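Flulier handheld gripper kit, reviewed by Rhea Lumbao

I've had the Flulier since February and I'm still finding excuses to take it out. It's a two-fingered gripper you hold yourself, with a camera looking down over the fingers, so you can record handling demonstrations for a robot without lugging the robot along. The grip is comfy, charging is painless, and the ribbed pads can be swapped in a minute (do buy a spare pair!).

What won me over was the method that comes with it. Nomvula Khumalo's notes tell you to record the same small task in lots of ordinary places, and outdoors too, before you polish anything. I did 3,000 short demonstrations across 8 sites, and the policy trained on them coped far better at a café it had never met than my old one, which only knew my desk.

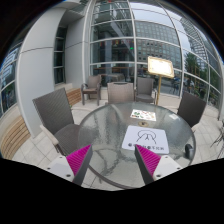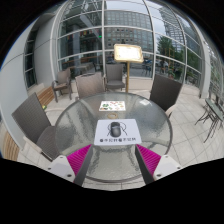
Glass table tops and big windows make for busy backgrounds, and I'd want plenty of both in any training set.

Do you need a robot arm to start?
Only when you want to test a trained policy. Recording and training can both be done without one, and I borrowed Abdelkrim Shawky's arm for 3 afternoons at the end.

My grumbles are small. The export tool is slow, and the manual skips calibration almost entirely, so expect a fiddly first evening. I'd still buy it again tomorrow.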